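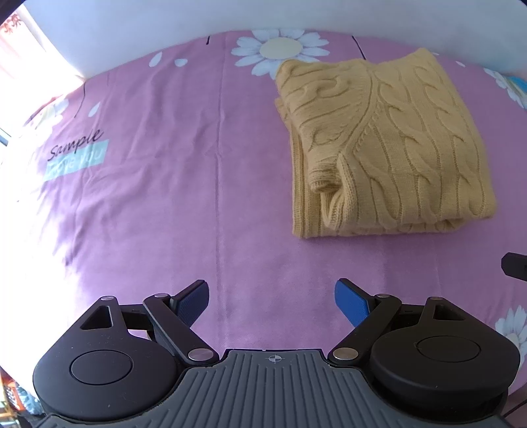 I've had the Madigan harmonica mic since May and it's been to every blues jam I've played, so I feel I can moan and gush about it fairly now.

First, the sound. Lovely! Warm and a bit dirty, with that honk you want when the guitarist's being greedy (hello, Benito). Cup it tight and it growls, open your hands and it cleans up nicely. I ran it through my little Treturen amp and then through the house PA at the Wimilura weekend, and I preferred the amp by miles.

The volume knob is the weak spot. It's too loose, and my thumb kept nudging it down halfway through a solo. Mylene Macapagal put a rubber band round hers and I've now done the same. It looks daft.

It's also a smidge heavy if you've got small hands – after three long numbers I was ready to put it down – and the cable it comes with is far too short, so budget for another.

Would I buy it again? Yes, though I'd try Amparo's older one first, as she swears the grille on those is kinder to your rings.

**4 out of 5**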